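Workshop tips for a school robotics club (from someone who had to be talked into it)
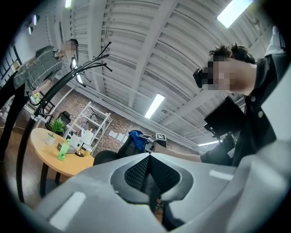 I said no to helping with the robotics club twice. My view was, and mostly still is, that half of what gets sold to schools as robotics is a kit you bolt together once and then store forever. Nayeli Zavala kept asking, and in August I gave in. These are the tips I'd have wanted then. Some are plain housekeeping and would do for any shared shed or spare room.

Set up household jobs, and keep them boring

Our students wanted the arm to pour tea. Everyone's students want the arm to pour tea. Start with moving a cup from one side of a table to the other and stay on it longer than you'd like. A small plastic cup is fine. If the kids can't do the job smoothly holding a gripper in their own hand, I don't believe any amount of clever software will rescue it, whatever the brochure reckons.

Op shops are your friend for props. Lamps, pot plants, hooks, trays, tea towels. Check the cord on anything that plugs in, or cut the plug off and use it as a dummy.

Hand-held grippers

Wipe the fingers with a barely damp microfibre cloth before each session. Skip the spray cleaners, they leave a film and then everything slips.

Printed markers need to stay flat and clean. Matt paper, glue stick right out to the corners. We tried clear packing tape over the top to protect them and it threw glare under the fluorescent tubes, so off it came. Print spares and keep them in an old biscuit tin with the glue.

Put a strip of coloured tape on the handle of each gripper and write the number in marker. Ott Venckus wanted a barcode system. We have tape.

Headsets

Foam pads get disgusting. Wipe them between wearers and let them air on a shelf, never zipped up in a bag. Keep them out of direct sun, lenses especially — a skylight counts. Limit turns to 25 minutes. I was told this was overcautious until one of our Year 11s went a bit green and had to sit outside with a lemonade.

Anyone with a headset on gets a second person standing near. The second person isn't there to give advice. They watch for chair legs.

Floor and furniture

Push the chairs right in. Move coat racks to a wall, or at least turn the hooks away from where arms will be swinging. Drinks with lids only, and preferably on another table altogether. I've lost this argument most weeks.

Leads go behind the table legs, held with hook-and-loop strips. Gaffer tape on timber boards will lift the finish if you leave it overnight, so pull it up before you go home, slowly, at a low angle.

Batteries

Charge on a ceramic tile, on a bench, with somebody in the room. Swollen ones go straight to the battery recycler and never in the kitchen bin. Write the date you bought each one on it in paint pen.

Does it work?

Depends who you ask. The Pivness challenge wants 90 recorded runs of each task before they'll look at an entry, and the students have learned to label things and put them away, which I rate higher than the robot. Kęstutis Avotiņš thinks the arm will clear a breakfast table by the end of next term. I've offered to bring the dishes. The cheap ones.

If your club is buying grippers, borrow a pair for a fortnight first. We spent $2000 on ours and I'd still have liked the fortnight.

Updated 13th November: the glue stick tip now says matt paper. Thanks to Algirdas for pointing out I'd left that off.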